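The tray problem

4 Dec 2023

I own too many trays. I had suspected this for a while, but it took moving the big cupboard away from the kitchen wall (damp, don't ask, Aqeel Rizvi is coming to look at it in March) to get them all out in the same place. They had been living down the side of it, upright, like records, and when the cupboard shifted they slid out one after another across the lino with a noise that brought the neighbour to her window.

I don't entertain. I don't take anyone breakfast in bed. I carry a mug from the kettle to the sofa, a distance of maybe ten steps, and I do it by the handle.

And yet. There is the bamboo one from the Etham shop, bought because it was reduced. There is a tin one with a view of a harbour I have never visited. There is a long narrow thing my aunt swore was for olives. There is one that says Clurnach on the back and has legs that fold out, or did, until one leg folded out for good during a bowl of soup. I have kept it, obviously. It has three perfectly good legs.

Ataberk Karaca, who was meant to be helping with the cupboard and mostly sat on the worktop eating my crackers, suggested I keep the ones I'd used this year and give the rest away. I pointed out that this would leave me with none. He said yes.

So I set up a system. Keep, charity shop, and a third pile for thinking about, which by teatime was the only pile. The harbour went to charity and came back twice. The olive thing I was firm about, until I found that it fits the windowsill exactly and holds all the batteries that may or may not be flat.

Where I really came unstuck was with the cheerful ones. A plain tray you can be sensible about. But somebody sat down and decided that a tray with strawberries all over it also needed the word "strawberry" written across the middle, in small letters, in case of doubt, and I can't put that in a bin bag.

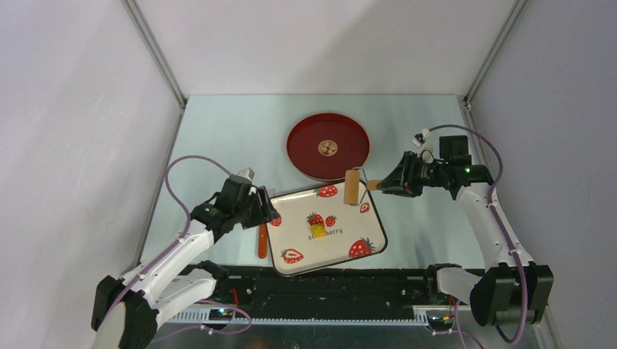
Red is another weakness. A round, shiny red tray makes a custard cream look like an occasion, and I'm not made of stone. I also have a theory that round ones don't count towards the total, as they can't be stacked neatly with the others and are therefore bowls that gave up.

The final score was two out of the door, the olive thing promoted to the windowsill, and everything else back down the side of the cupboard, which is now a foot from the wall and will be staying there till March. It turns out there's quite a lot of room behind it. Ataberk has asked me not to tell him what I'm planning to put there.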